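Notebook entry, 9th July
Gripper comparison in simulation, Arnura scene set
Entered by: Benito Palacios

Purpose of the session: to compare the stock two-finger gripper with the Domański wide-finger model before either is ordered for the second cell. Both were run on the same arm model, with the same controller gains and the same tabletop layout. Step limit was set to 400 for every attempt.

The stock gripper was run first. The approach is from directly overhead, with the fingers pointing down. The target is the white oval item with the raised top. The brown bowl stands close by and was left in place, as clearance on that side is part of the comparison.

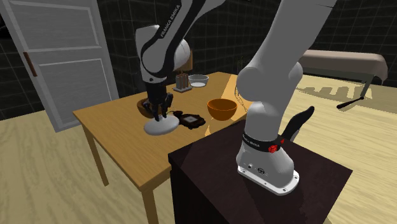
Fig. 1. Stock gripper over the white oval target, tabletop layout with bowls.

Results, stock gripper: 19 attempts, 5 rejected by the planner for contact with the bowl. The remaining attempts reached the grasp pose within the step limit. Slip was recorded on the curved top at low closing force and should be checked against the friction value in the Trelomis asset file.

Results, Domański model: not yet valid. The collision mesh was imported at the wrong scale and the run was stopped at step 670 of the warm-up sequence. Mesh to be exported again.

Open items:
Confirm friction value with Gosik.
Repeat both grippers with the wrist turned 90 degrees.
Keep the random seed fixed until both sets are complete.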